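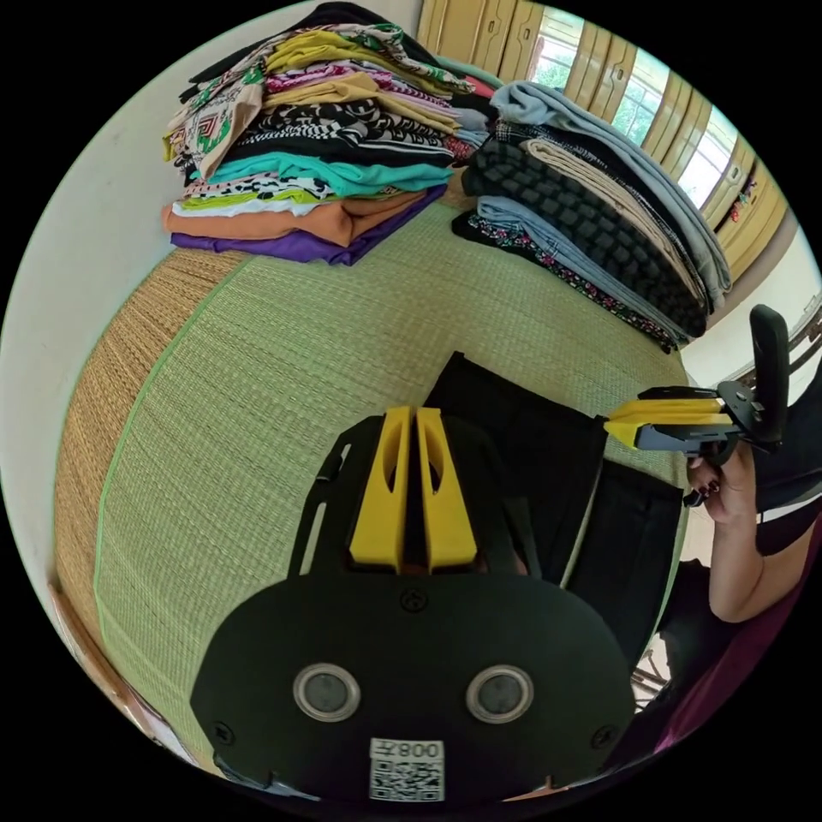
Photo: Gwion Gethin

2023-07-27

Black cotton goes gray by two separate mechanisms, and most advice on the subject treats them as one. I have been keeping a wash log since January, mostly for my own use, and it has enough in it now to write up.

The first mechanism is dye loss. Most inexpensive black cotton is dyed with either sulfur dyes or reactive dyes. Reactive dyes bond chemically to the fiber and hold up well in water, but a portion of the dye never bonds and stays in the cloth until it is rinsed out. That is the color you see in the first few washes. It is surplus, and losing it does not matter much apart from what it does to the rest of the load. Sulfur dyes sit in the fiber in an insoluble form and are vulnerable to oxidizers. Chlorine bleach will destroy a sulfur black quickly, and oxygen bleach does it more slowly.

The second mechanism is abrasion. Agitation raises short broken fibers on the surface of the yarn, and these scatter light. The dye underneath can be entirely intact while the garment looks dusty. If you have a faded black T-shirt, turn it inside out and compare the two faces at the side seam. When the inside is noticeably darker, abrasion and sunlight are the first suspects.

My current settings are as follows. Cold water, short cycle, low spin, everything inside out with zippers closed. The drum is a bit over half full. A packed drum rubs cloth against cloth, and a nearly empty one lets the load drop farther on each turn. The machine is a Dodau front loader with a delicate program that runs longer than the quick one, and I use the quick one.

I have tried three detergents. Carus is a powder and contains oxygen bleach, so it is now used only for towels. Plonesus is a liquid for colors with no bleach and no optical brightener. Ko is similar but adds cellulase, an enzyme that trims the loose surface fibers. Ko gave the better appearance on older shirts. It works by removing cotton, though, so I would not use it every time on anything thin. I alternate — one wash with Ko, then several with Plonesus.

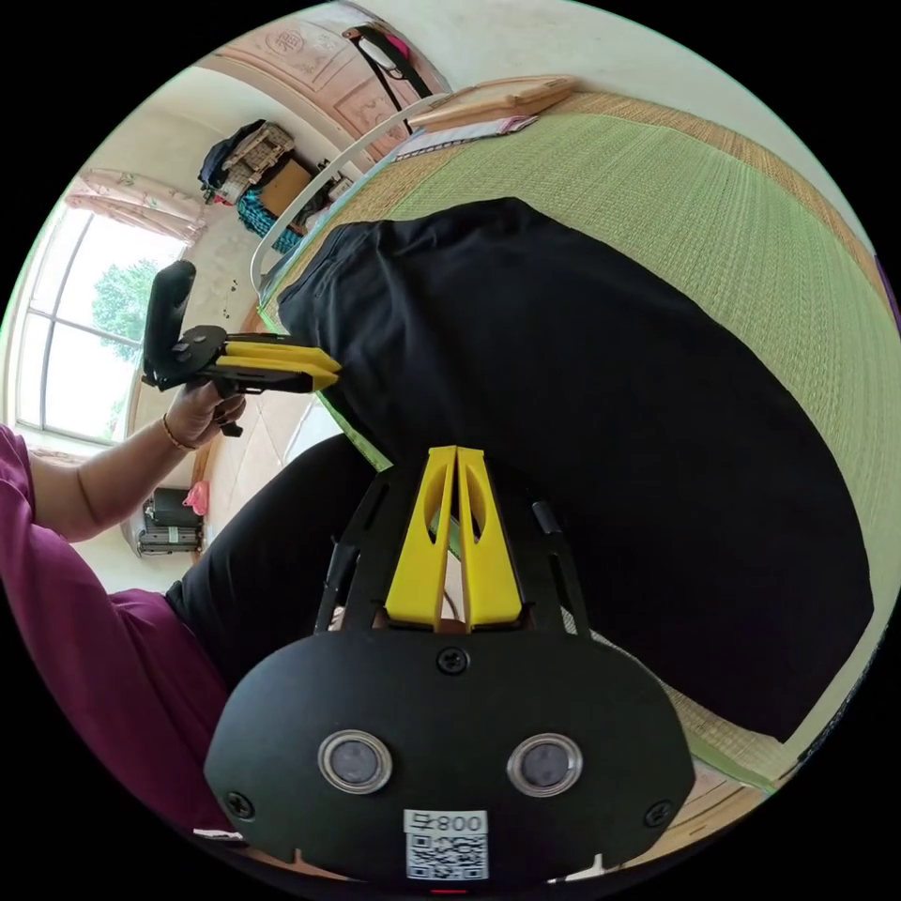

Maroon top, black trousers.

Maroon and black can share a load after the first couple of washes. I keep new maroon items separate until the rinse runs clear. A black garment can pick up a little red without showing it, but the pale stitching on its hem may not be so forgiving.

Vinegar does not set dye in finished cotton. Neither does salt. Salt is used in the dye bath to push reactive dye toward the fiber, and the habit of adding it at home seems to come from there. A spoonful in the wash does nothing I could measure, and I did try it on 19 shirts.

Water supply is a bigger factor than I expected. My building was finished in 1963 and the hot line delivers visible rust after any shutoff. Hard water also leaves a mineral film that reads as fading, and a citric acid rinse will take some of it off. Check a hidden seam first.

For drying, I use a rack indoors, away from the window. The dryer lint filter is a fair record of what tumbling removes.

Redyeing is the next thing on the list. I have seven shirts set aside for it, all cotton with polyester thread, so the seams will stay whatever color they are now.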